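Loading and Unloading a Barbell in the Rack
Wuisan Leisure Centre - Guidance for Gym Members

This page sets out the procedure for loading a barbell at the rack stations. It applies to all members who have completed their induction. Questions may be put to Adebayo Babalola at the gym desk from 7 in the morning.

Before loading
Set both rack hooks to the same height, a little below the shoulder for squats. Place the bar so that an equal length extends on each side. Check that each sleeve turns freely and is clean. Chalk and dust should be wiped off with a dry cloth.

Work out the total before picking up any plates, and remember to include the bar itself. Collars are kept on the hooks by the mirror and should be returned there.

Loading
1. Begin with the heaviest plates and finish with the lightest.
2. Hold the plate by its rim with both hands, at opposite sides, and keep it upright.
3. Line up the centre hole with the end of the sleeve and slide the plate on without tilting it. A tilted plate will catch and may scratch the sleeve.
4. Push the plate fully home against the inner collar.
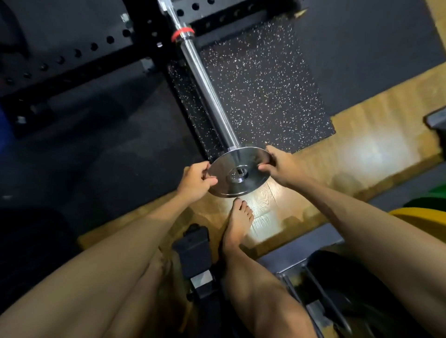
5. Move to the other end and add the matching plate before adding a second to either side. A bar loaded on one side only can tip out of the hooks.
6. Fit a collar at each end - hand tight is sufficient.

Unloading
Return the bar to the hooks first. Remove one plate from each end in turn, starting with the lightest, and carry it to the storage pegs. Plates must not be left on the platform or leaned against the uprights.

Damaged plates or collars should be reported to Réka Takács, Equipment Officer, on extension 26.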